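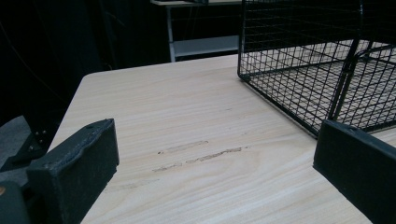 Two scuffs on a pale wood-grain laminate top. The longer one is the sort people write in about.

Scuffed laminate: which of the usual cures are worth your time

By Blair Chisholm

Every June, when people start clearing out spare rooms, I get a fresh batch of letters about marks on laminate tables. Most of the writers have already been told to use toothpaste. Some have been told to use mayonnaise. I have tried both and I would like my mayonnaise back.

Before you put anything on the mark, find out what it is. Laminate is a printed pattern under a clear wear layer, so a mark is either something left on top of that layer or damage to the layer itself. The first sort comes off. The second doesn't, whatever the bottle says. Run a fingernail across it, slowly, at right angles. If the nail slides over without catching, you may be in luck. If it drops into a groove or snags on a rough edge, stop looking for cleaners.

Broken, slightly darker lines are the hard ones to judge by eye. They can be dirt sitting in a scrape, or a smear of rubber from the foot of a lamp. Wipe first, then decide.

Washing-up liquid
Warm water, one drop, a soft cloth, then dry it. Boring, and it shifts more than the clever stuff. Wring the cloth out properly and keep water away from the edges and corners, where it can get into the board underneath and swell it.

Pencil rubber
Good on rubber and shoe marks. Use a clean white one. Those pink ones can leave a stain of their own.

Melamine sponge
I know people swear by them. They are a very fine abrasive, and on a matt top they will happily swap a thin dark mark for a wide shiny patch. If you must, try it on the underside of an overhang first, and press no harder than you would to wipe a plate.

Toothpaste and bicarb
Same objection, and the toothpaste dries in the grain texture. No.

Olive oil, walnuts, furniture polish
The walnut trick works on real wood, up to a point. On laminate there is nothing for the oil to soak into. You get a mark that looks better until the next time someone wipes the table. Spray polish also makes it harder for a filler to stick later, so leave it off if you think you may want to go further.

Wax filler sticks
I tested two on an old offcut, one from Stirkeno and one from Pedico. Both were fair in a narrow groove and poor on a wide scrape. The Pedico was softer and easier to push in. Neither matched a pale beige top straight from the pack, and I ended up blending two shades. Go lighter than you think, as wax that is too dark draws the eye more than the scratch did. Scrape off the extra with an old loyalty card, working along the grain.

Touch-up pens
The Jasby pen claims to cover 50 scratches. Perhaps it does, if they are all very small. On wavy printed grain a single pen line looks like a single pen line. Dab, wait 30 seconds, blot with kitchen roll, and look at it from the chair you normally sit in before adding more.

Sanding
Please don't. You will go through the pattern and there is no way back from that. Kjærgaard sells a "refinishing kit" with sandpaper in it, and the small print says solid wood only.

If the scrape is rough, shallow and in the middle of the table, my own answer is to clean it, leave it and put a fruit bowl there. Felt pads under the bowl, please.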